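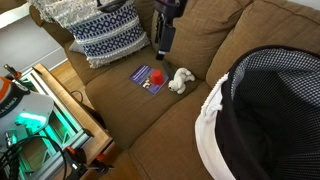 The couch pickup: plush toy, red cup-shaped thing, card, one stick vacuum, hamper on the right.

Filed under: Robots & Home

CAN IT CLEAN UP THE COUCH YET?

Short answer, no. Longer answer, sort of, on a good day, if you're not waiting to sit down.

Quick one this month, I'm behind on everything. Went over to Romatberg in March and again last week to see how the tidying work is coming along. The chore is the one everybody has. Stuff on the sofa. Toys go in the hamper, flat things go on the table, pillows stay put. My six year old can do it in two minutes (will she, different question).

Godfrey Muli runs the arm tests there and he was pretty frank. Soft toys: good. You can grab a plush pretty much anywhere and it comes up. Cups: good if they're standing, less good once they tip over and roll into the gap by the back cushion. Cards and thin booklets: bad. Fingers slide right over the top, or they pinch up a bit of upholstery along with it. In his last round of 40 tries with flat items he got 14. He expected better after the spring and said so.

And the slow part. A full clear of one sofa took 38 minutes on the day I was there. Thirty-eight! I had a coffee and answered all my mail.

Stacked things are thier own headache. Cup on top of a booklet, do you take the cup first? Obviously. To you. The software from Gedell gets the order right most of the time now, Godfrey says, but when it doesnt the whole lot goes over and you start again.

The vacuum I asked about specially. Everyone wants to know if a robot can pick up a regular stick vacuum and just use it. Myfanwy Bowen over at Birner has been at that for a year and her answer was "lifting, yes, cleaning, no." Long handle, weight all at one end, and a couch cushion gives when you push on it. Hers will hold the thing and drag it along a straight line on a hard floor. Corners, crumbs, under the pillow, forget it. She thinks laundry gets solved before upholstery does. Godfrey thinks the reverse. They've had this argument before.

What about shops? Better news there. Wogan has arms putting soft goods into bins on a real floor, 200 an hour, same bin same spot all day. Thats the trick of course, nothing moves. No blanket over the arm of the sofa, no kid.

So don't sell the hamper. Going back to Romatberg in the fall, they want to try socks. If you have questions for Godfrey send them to me before then, keep them short please.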